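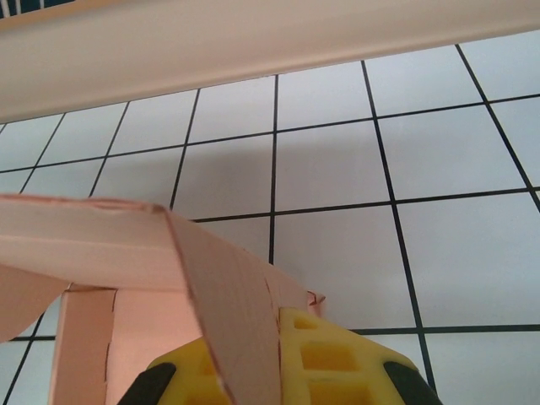 Greden Two-Arm Demonstration Cell

Part of the Vamari range for teleoperated data collection

Overview

The Greden cell is a bench enclosure for recording manipulation demonstrations with two arms working on one object. An operator drives both arms, the cell logs joint positions and camera streams, and each attempt is stored as a separate episode. Episodes are used as training examples for imitation learning. The cell is supplied assembled, with both arms fitted and the cameras calibrated before shipping.

It was designed for tasks that one arm does poorly: folding and unfolding cartons, holding a part while a flap is opened, passing an item from one side to the other. Thin cardboard is a useful test material. It flexes, it springs back, and it seldom sits the same way from one episode to the next.
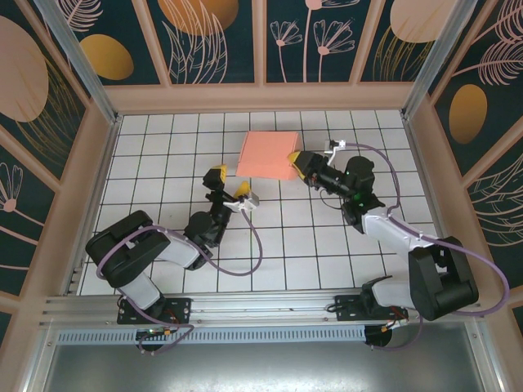

Greden cell with both arms on the base rail and a pink carton on the gridded floor. The right fingertip is at the edge of the carton.

Construction

Both arms mount to an aluminum rail on black plates. The plates are bolted down and can be moved along the rail after the bolts are backed off. Recalibrate after any move, however small.

The floor carries a regular square grid. It can be used to set start positions by eye and to check that a camera hasn't shifted between sessions. Wall panels are available plain or printed. Printed walls add background variety to the recordings, and panel sets can be swapped partway through a collection if the policy is expected to run in more than one setting.

Gripper fingertips are yellow, with a ribbed body. They are a wear item and should be replaced as a pair. Each wrist has a small white bracket, and the wrist cable needs a free loop along the arm. Do not tie it tight at the elbow.

Cameras

The standard fit is one camera at each wrist and one fixed camera covering the floor and both arms. Wrist views show contact between fingertip and material, but they lose the far side of a large object. The fixed view keeps the whole object in sight when an arm is blocking a wrist camera. We recommend keeping all three streams. Dropping one at training time is easy, and it can't be added back later.

Recording

Sessions run from the Ukness recorder, included with the cell. The operator starts and ends each episode with a foot switch. Failed attempts are kept by default and tagged, and can be filtered out at export. Do not delete them at the bench. Recoveries from a bad grip are often the most useful part of a set.

A reference set is supplied on the recorder drive. It contains 1,349 episodes over 13 carton tasks and can be used to check a training setup before collecting your own.

Specifications

Arms: 2
Cameras: 3 (2 wrist, 1 fixed)
Shipping weight: 103 kg
Reference set: 1,349 episodes
Recorder: Ukness, included
Leader arms: Kong pair, sold separately

Ordering

Orders received by 9th March ship in April. Spare fingertips, wall panels and wrist cables are listed under Vamari accessories. Cells already in service can be fitted with the current wrist bracket; include the serial number from the rail when you enquire. Freight is quoted separately for addresses outside the metro area.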